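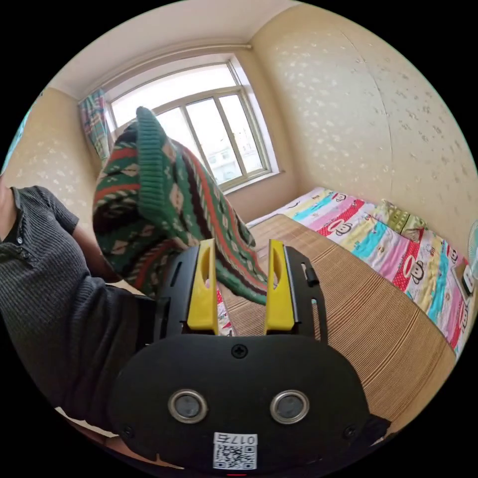

Prakthorpe Museum of Textiles: Schools and Families Department

Why does a patterned jumper have so many colours in it?

A guide for readers aged seven to eleven

A knitted jumper, or sweater, is made from yarn. Yarn is a long thread, and knitting is a way of turning that thread into cloth by pulling one loop through another. Every loop is called a stitch. The stitches sit side by side in lines, and each line is called a row. When one row is finished, the knitter begins the next row on top of it, and the cloth slowly grows.

The green jumper on this page has red-orange, cream and brown in it as well. Children who visit the Department often ask whether patterns of this kind are painted or printed on afterwards. In knitting of this kind the pattern is made at the same time as the cloth. The knitter changes from one colour of yarn to another while working along the row.

How the colours are changed

Suppose that a knitter wishes to make a row with green and cream in it. Two yarns are kept ready. The knitter makes a few stitches with the green yarn, then a few with the cream yarn, and then returns to the green. The yarn that is not being used is carried along the back of the cloth until it is needed again. The short lengths of yarn at the back are called floats.

If you own a patterned jumper, turn it inside out and look for the floats. Please do this gently. A float can catch on a finger or a button, and a pulled float will make the front of the jumper pucker.

A traditional way of knitting with colours comes from Fair Isle, a small island in Shetland, in the far north of Scotland. In traditional Fair Isle knitting only two colours are used in any one row. The whole jumper may have many more colours than that, as the knitter can choose a different pair for another row. Patterns in this style are now knitted by hand and by machine in many countries.

Reading a pattern

Knitters plan their patterns on squared paper. The plan is called a chart. One square on the chart stands for one stitch, and the knitter follows the squares along each row. In our November workshop, Ida Brinkmann showed a class from Eltora Primary School how to draw a chart 17 squares wide. The children drew fish, boats, stars and one very good bicycle.
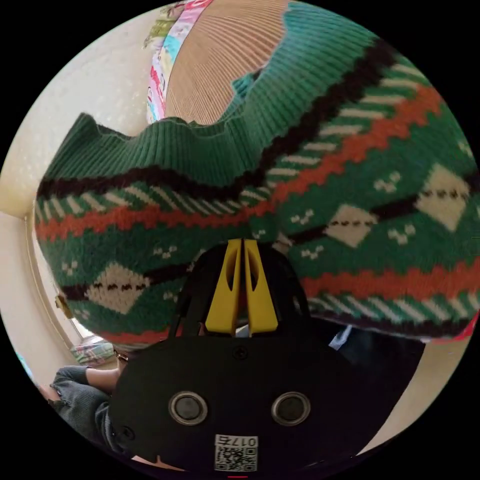
Shapes in knitting are built from small steps. A stitch cannot be cut in half, so a sloping line has to be made by moving one stitch to the side each time a new row begins. If the line goes to the right for a few rows and then back to the left, it becomes a zigzag. If two sloping lines lean away from each other and then come together again, they make a diamond. The green jumper has both of these shapes, and its large cream diamonds have a dotted dark brown line across the middle. There are also little groups of cream dots in the green spaces between the diamonds, set out as tiny triangles. Small dots of this kind are useful to a knitter who wants to fill a plain space without starting another large shape.

What is ribbing?

The edges of a jumper are often knitted in a different way from the rest. Run your finger over the end of a sleeve and you may feel raised lines with dips between them. This is called ribbing. It is made with two kinds of stitch, known as knit and purl, which take turns along the row. Ribbing stretches when a hand or a head is pushed through it and afterwards draws in again. It helps to keep cold air out at the wrists, the neck and the waist.

How to look after a jumper

Ask an adult to read the label before a jumper is washed. Some wool will shrink and become thick if it is washed in very warm water or rubbed hard. A wet jumper should be laid flat on a towel to dry.

To fold a jumper, place it face down on a bed or a table. Smooth it from the middle outwards. Bring each sleeve across the back, and then fold the bottom up towards the neck. A heavy jumper is best kept in a drawer or on a shelf, where it will hold its shape. On a hanger its own weight may pull the shoulders out.

Something to try at home

You will need squared paper and two coloured pencils. Mark out a strip 35 squares long and seven squares high. Draw a diamond at one end, using one square for each stitch. Leave a gap, then draw the same diamond again, and carry on until you reach the other end. Fill the gaps with dots or dashes in the same colour. Use your second pencil for the background.

Words to remember

Chart: a plan for a pattern, drawn in squares.
Float: yarn carried along the back of the cloth.
Ribbing: stretchy knitting with raised lines.
Row: a line of stitches.
Stitch: one loop of yarn.

Finished charts may be handed in at the Andreadis Gallery desk or sent by post to Theano Giannakopoulos, Schools and Families Department, Room 101. Please write your first name and your age on the back. Charts cannot be returned.

Page last reviewed 3/14/19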